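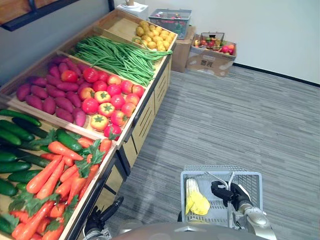 Valentyna Pylypenko objected to the first draft of this card on the grounds that it ranked the two grippers by success rate alone, when the basket tasks load them so differently that one figure per gripper tells a reader very little. Her objection was accepted. Results are now given by task phase, and the overall ranking has been removed.

Kanaan Produce Trials

Version 2
Released 2025-05-03
Maintainer: Kaan Yazıcı
Contact: open an issue in the repository

Summary

Kanaan is a set of teleoperated episodes recorded to compare two parallel grippers, the Wuvard and the Allix, on grocery picking with a two-armed mobile robot. The robot carries a shopping basket in one gripper and picks with the other. The stand is stocked with artificial vegetables, including carrots, cucumbers, tomatoes, sweet potatoes and green beans. Both arms ran on the Vikusance controller throughout, with the same gains and the same force limits.

Contents

The release holds 2,638 episodes. Of these, 301 are flagged as failures and kept in a separate folder with the operator's note attached. Each episode includes head camera video, joint positions for both arms, gripper opening, commanded and measured grip force, and a one-line task instruction. Wrist camera video is included where it was recorded. Check the field has_wrist before loading it.

Folder layout

episodes/ successful runs, one folder per run
failures/ flagged runs, same structure, plus note.txt
calib/ camera intrinsics and hand-eye transforms, by session
splits/ train and test lists
tools/ loader and playback scripts

Task phases

approach: base moves to the stand, basket held
pick: free gripper closes on an item and lifts it clear of the bin
place: item is released over the basket
carry: base moves off with the loaded basket

Phase boundaries were labelled by hand. Expect disagreement between labellers on where pick ends and place begins, particularly with the long items.

Gripper notes

Wuvard: wider opening, stiff pads. Handles the sweet potatoes without a wrist rotation. Tends to take two beans when one is asked for. On the basket handle it holds position well in approach but lets the basket swing in carry, as the flat pads give the handle a line to pivot on.

Allix: narrower opening, softer pads. Better on single tomatoes and on carrots gripped near the leafy end. Pads creep under sustained load, so the commanded force on the handle has to be raised partway through longer carries. The controller does this automatically and writes the change to grip_events.csv.

Don't compare measured force between the two directly. The sensors sit at different points in the linkage and the conversion in tools/ corrects for geometry only, not for friction.

Known problems

The head camera loses sight of the picking gripper when the operator reaches low over the front bin. Colour balance drifts between sessions and hasn't been corrected. The clocks for the left and right arms were synchronized at session start and not again, so long sessions show a small offset by the end. Artificial produce is more rigid than the real thing and nothing here should be used to set force limits for food handling.

Loading

Run tools/load.py with the path to a split list. Frames are decoded on demand. The cache limit defaults to 2,000 frames and can be changed with the cache flag. Playback needs a display; on a headless machine use the export option instead.

Changes since version 1

Phase labels added. Failure notes moved out of the episode metadata into note.txt. Hand-eye transform for the left wrist recomputed. Ranking table removed, per the objection above.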